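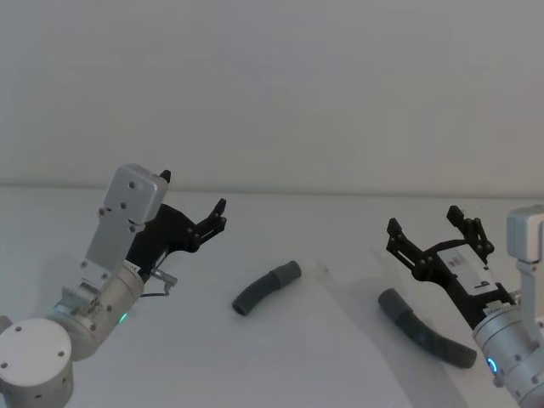
Two grey hoses on the white worktop.

Donder flexible hose, grey - review

I bought two of these in August to replace the old pipe under our utility room sink, which had gone brittle at one end and dripped into the cupboard. The Donder cost £9 a length from Rutherford, the plumbing counter near the station. A similar one from Fusar was £18 and I couldn't see what the extra money was for.

The hose is ribbed, with a smooth cuff at the end that is slightly wider than the rest. The ribs are fine and it takes a gentle bend easily. It doesn't like a tight one. I tried to turn it sharply behind the trap and it sprang back twice, so in the end I took it round the outside of the waste pipe and used a clip.

Fitting was simple enough. The cuff was stiff to push on, and Ewan Menzies next door suggested standing it in a mug of hot water first. It went on by hand after that. You will need your own clips, as there are none in the packet, and the instructions are one small drawing with no words.

It has been in for nine weeks now and the cupboard floor is dry. The washing machine drains at the same speed as before. There is a bit of noise when it empties - a sort of rattle against the back panel - and I have put a scrap of foam there.

My one real complaint is the inside. Those ribs will hold fluff, and I expect to have it off for a rinse before long. Greer Lamont has the smooth Histo one and says hers stays cleaner, but it is dearer and doesn't bend as well.

Four stars. The second length is on the shelf as a spare.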